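Open lab day at Duvport, and I got to drive

I've been going on about two-arm setups for long enough that Femi Oyelaran finally told me to come over and try one. So I took the early train out to Duvport on Monday, January 6, 2020, with a notebook, a sandwich and far too many questions!

Two arms, a parallel gripper on each, and a little picture frame to practice on: 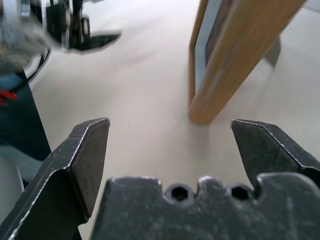
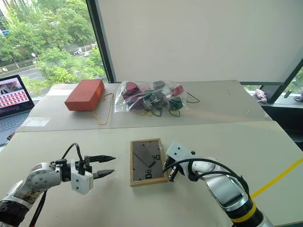
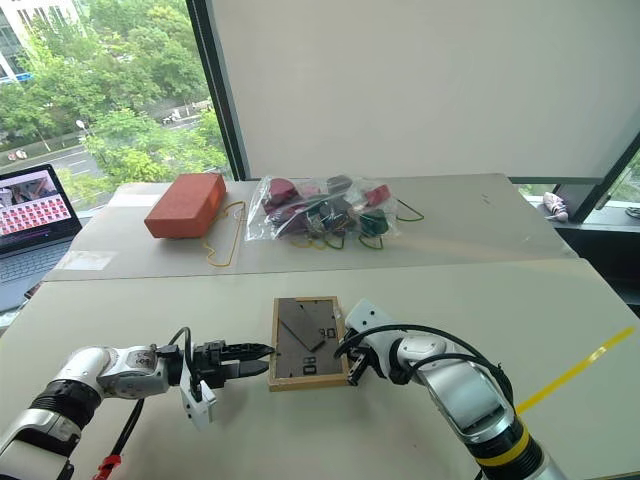
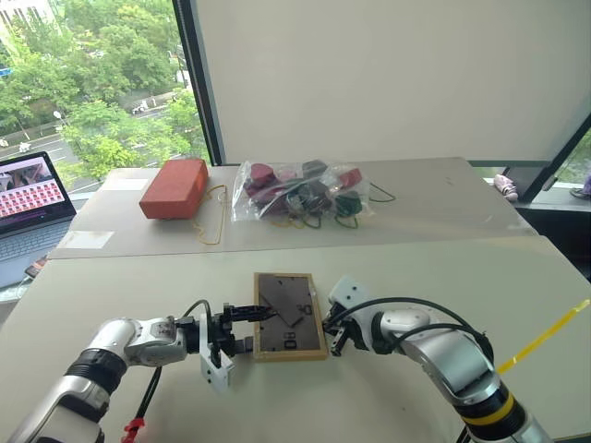
What I really wanted to know was how the pointed metal fingers compare with the soft pads we use at Afolabi. Our pads are forgiving. You can come in crooked on a mug and still get it. But ask them to get under something thin lying flat on a table and they just squash up against it, and you end up nudging the thing off the far side (ask me how I know). With the hard tips I got a thin wooden edge up on my third try, which had me grinning like a kid.

They do punish you, though. Come down a hair too low and you hear it! I scraped the table twice and Femi was very polite about it.

Chukwuemeka Ekwueme had me switch between the wrist view and the head view, same task, 8 tries each. I got 7 with the wrist view and only four with the head view. I'd have bet the other way. From up top I always knew where both arms were, but I couldn't judge that last bit of height at all. He says most visitors want both on screen, and after lunch I did it that way and stopped fussing with the settings.

We also argued over controllers for a good while. Femi likes the Nulledden, I find it twitchy, and the older Gradow box felt smoother to me even if its menus are awful. Log files from the morning came to 1593 lines, and I've promised to read them before I complain any more.

Coffee was fine, parking looked terrible. They're running another open day in September and I've already asked for a spot. I'm bringing a set of our pads so we can swap fingers on the same arm and do it properly.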